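Droltudeck presenta una bolsa negra de tela para guardar el material de mesa

La firma amplía su catálogo de organización con una bolsa de tela suave y correa larga, pensada para recoger tijeras, cables y piezas pequeñas al terminar la jornada.

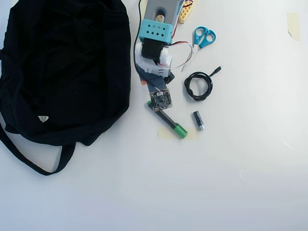
Gurdale, 16/11/2018

Droltudeck pone hoy a la venta su nueva bolsa, un modelo negro con correa y una pequeña etiqueta clara. El precio es de 268 pesos. La prueba previa comenzó en junio en 16 talleres, que recibieron la bolsa sin instrucciones de uso.

«Pedían algo que se pudiera doblar y meter en un cajón», explica Tonantzin Aguirre, responsable de producto. La bolsa no lleva armazón y queda plana sobre la mesa cuando está vacía.

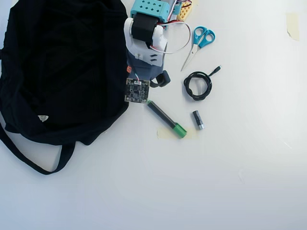 La bolsa y unas tijeras de mango azul claro, sobre mesa blanca.

La primera producción consta de 3,748 unidades. Se distribuirá en la tienda de la calle Chávez y por pedido directo. Los talleres que participaron en la prueba conservarán las suyas.

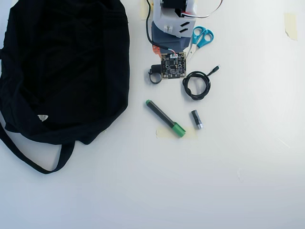 Foto: Emiliano Olvera / Droltudeck

Droltudeck recomienda enrollar los cables antes de guardarlos y llevar las tijeras cerradas. La bolsa se lava a mano con agua fría.

Contacto de prensa: Leobardo Arellano, Droltudeck.

Última actualización: 12:40 h

Imprimir | Enviar por correo electrónico

Comentarios (3)

Emiliano Lozano
¿La correa se puede quitar? No lo veo en el texto.

marisa_taller
La tenemos desde la prueba. Cabe bastante, pero le falta un bolsillo interior.

Shafiq Liyanage
¿Habrá en otro color?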